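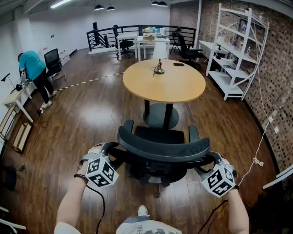
Mildale's old upstairs workroom is getting its furniture back in order, and it is looking like a place you'd want to spend a whole day in! Round table, table lamp, office chairs with proper mesh backs: after months of talk the big shuffle has begun, and people are already arguing (nicely) over who sits where.
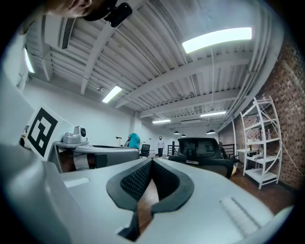
MILDALE, 19 June 2019

The room will open as a shared workspace run by Hauksdóttir, the small outfit that took on the lease in April. Gunhild Bjarnason drew up the layout, with desks in the middle and the white shelving staying by the brick wall, and she has kept the small white table in front of it too.

"I love that brick," she said. "I moved one desk three times on paper so you could still see it."

A place costs 93 a month, with 8 going in the first round. Members of the Wolmont reading group get the room free on 2 evenings a month, which is brilliant news for anyone who remembers squeezing into Lorne Sawatzky's kitchen. 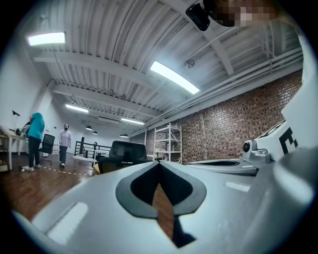
Brick wall, white beams and corrugated metal ceiling in the workroom.

The ceiling stays as it is, pipes and all, and so do the black pendant lamps towards the back. Darlene Campbell has asked for more table lamps like the white-shaded one, and spare lamps in decent condition can be handed in downstairs. Names for the first round go to Mikkel Bergmann at the front desk.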